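Automotive Technician, Used Vehicle Reconditioning
Rusteo Motors, Trimano Road location
Posted 2 September 2020

Rusteo Motors is hiring a full-time technician for its reconditioning shop. The shop inspects and repairs trade-ins before they go on the lot. Last year it handled 1,167 vehicles, mostly compact SUVs, sedans and light pickups.

What you will do
Complete the 89-point inspection on each vehicle and enter the results in the shop system
Replace brakes, tires, batteries, belts, filters and suspension parts
Diagnose electrical faults, including window switches, backup cameras and infotainment units
Road test vehicles before and after repair
Write up parts requests for the Hedimus warehouse

What you need
Two years of paid shop experience, dealer or independent
A valid driver's license and a clean record for the past three years
Your own hand tools. Scan tools and lifts are provided.
Brake or electrical certification is a plus. We pay test fees after six months.

Hours and pay
40 hours a week, with one early shift and one late shift rotating every other week. Pay is hourly and depends on experience. Health and dental coverage start after 60 days. Technicians get 20 days of paid time off a year, uniforms, and an employee discount on parts and service.

The job starts in October. A second opening at our Dhanial store will be posted later, and applicants for this one will be considered for both.

To apply, bring or mail a resume to the service desk at the Trimano Road location. Please list the makes you have worked on most.
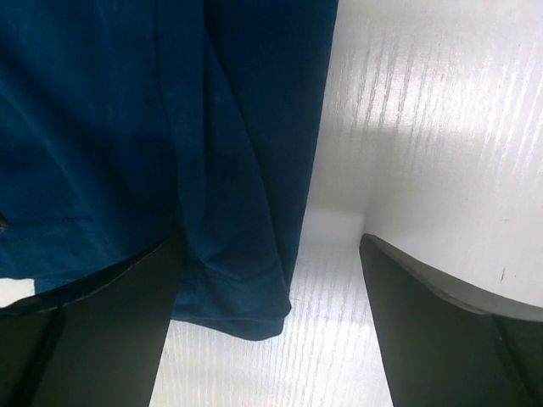 Dark blue fabric on a white tabletop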